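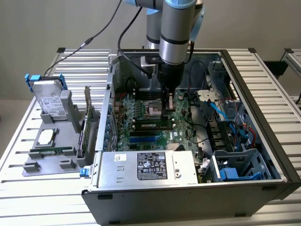

Arm over the Dell tower, CPU in the fixture pocket, socket open

Gripper trial: Gurine vs Skestell fingers for desktop teardown

Posted by tmarr_cell2, February 17, 2022

We're comparing two finger sets on the same arm. The task is lifting a CPU out of an open socket and setting it in the parts fixture. Same program, same approach speed, 200 cycles per set.

Gurine: 10 failed picks, mostly slips on the short edge of the heat spreader.
Skestell: 3 failed picks, all within the first run after a finger change.

The Skestell set is wider at the tip, so I had to rotate the approach to clear the raised socket frame. Has anyone run either one with a force limit on the close?

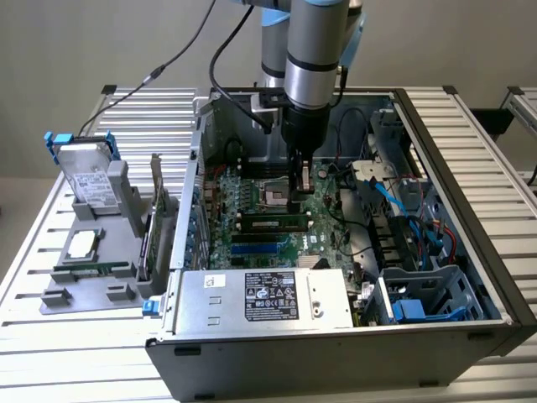
Wilma Mulder
I'd throw out the Skestell number until you repeat it after several finger changes. If all the misses come right after a swap, you're measuring your mounting repeatability and calling it grip.

tmarr_cell2
Fair. The dowel fit on the Skestell adapter is sloppy. I'll redo it with the tool offset taught again after each swap.

bench_rat
Disagree with Wilma. Fingers get swapped in real use, so a miss after a swap is still a miss. Leave it in and report it on its own line.

On the force limit: we ran Gurine fingers on a Bosman controller in January. Closing on position marked the heat spreaders. Closing on current was fine, but the controller needs a settle time before it reads properly.

Wilma Mulder
Its own line works for me. One total doesn't.

pkolb
What are you using for the wrist camera? A fixed view is no use to me for socket alignment once the fingers are down in the case.

tmarr_cell2
Vultoson, exposure locked. With auto exposure the retention frame blows out and the corner fit drifts. View on a different board:

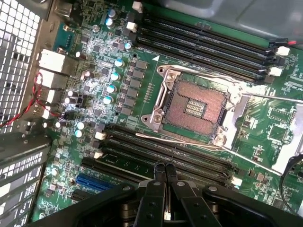
Wrist view, empty socket between the two DIMM banks, fingers at bottom

pkolb
Fingers take up a lot of that. Can you angle the mount out a bit?

tmarr_cell2
Not without fouling the cable. I mask that region and fit on the socket frame only.

bench_rat
What did the Vultoson run you?

tmarr_cell2
2580 with the lens and bracket, before tax.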